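Setting up the Waltden hand-held gripper kit for a first recording

The Waltden kit is sold by Wastus as a pair of hand-held grippers with a camera on each, a carry case, two charging leads and the Rivera desktop program. We had one set on trial and wrote these steps as we went. They cover firmware 2.6 and Rivera for Windows. The Linux version has the same menus in a different order.

What you need

Both grippers, charged
A laptop with 68 GB of free disk space
The printed calibration board from the case
A room with daylight or steady lamps

Step 1. Pair the grippers

Open Rivera and go to Devices, then Add. Hold the power button on the first gripper until the light turns green. Give it the name Right. Repeat for the second and name it Left. The names are written into every file and cannot be changed later without exporting the whole session again.

Step 2. Set the opening range

Choose Range in the side menu. Open the jaws fully, press Set, close them until the pads touch, and press Set again. Rivera stores two numbers. On our pair the open value was 2083 and the closed value was 177. Yours will differ. If the closed value drifts by more than a few counts when you repeat the step, check the screws at the finger joints and start again.

Step 3. Calibrate the cameras

Lay the board flat and move each gripper over it slowly until the bar on screen fills. Avoid direct sun on the board. Save the result under the same name as the gripper.

Step 4. Check the view

Before recording, look at the live view with the jaws open. Both blue pads should be in sight, with a clear gap between them and the work surface visible beyond.
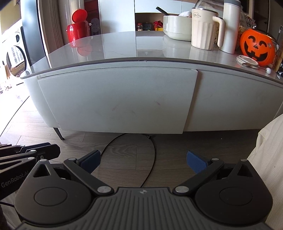
Wudent Home Robotics Club: Kit Notes

Polished worktops need some care. The stone counter in this view reflects the things standing on it, the red canister most clearly, and Rivera's tracking can pick up a reflection as a fixed point. Turn on Reject Mirrored Points under Tracking, Advanced. It is off by default, and the manual mentions it only in the appendix.

Step 5. Record a short task

Start with one object that has a handle. A mug is suitable. Press the trigger twice to begin, approach at walking pace or slower, close on the handle, lift, put the mug down and open fully. Press twice to stop. Keep each take under 700 frames, or Rivera will split it into two files.

Step 6. Review and export

Open the take and drag the slider through it. The jaw graph should be smooth, with no flat sections while the fingers are moving. Delete takes with tracking gaps. Export as a folder if you plan to train with it, or as video for checking only.

Known faults

Rivera sometimes swaps Left and Right after the laptop sleeps. Remove both devices and pair them again.
The battery reading stays at full for too long and then drops quickly.

Meriem Radwan, last edited 4 April 2024. The steps will be checked again in June against the next firmware.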